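Search this journal Advanced Go
Home Economics and Housing | Research article
August 21, 2022, by the Kollero Household Studies Group

3.2 Plate storage after washing

Racks were compared in 47 households in the Dostomard district. Residents kept their own dishes and were asked to load them as usual. Slot spacing had more effect on loading than rack size. In racks with narrow slots, deep-rimmed plates were placed in every second slot, and 9 households moved them to a towel instead. Children's plates were washed apart from the main load in 7 homes and racked last. Plates set near vertical shed water toward the lower rim, where it collected against the wire.

Figure 4. Pink plate with a line drawing of a bear, held nearly on edge; wire dish rack with blue plate at left.

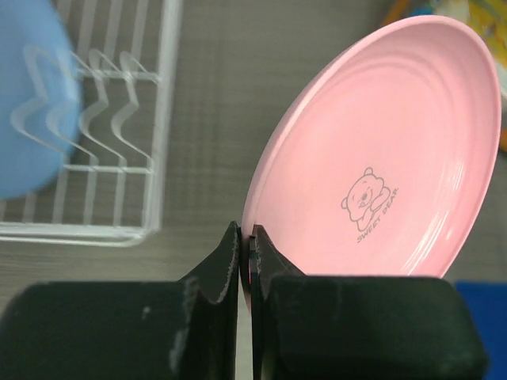
Ofori objects that slot spacing cannot be separated from rim depth in a sample of this kind, and would have had every household load the same set of plates. The Jenden protocol does so, at the cost of ordinary habits.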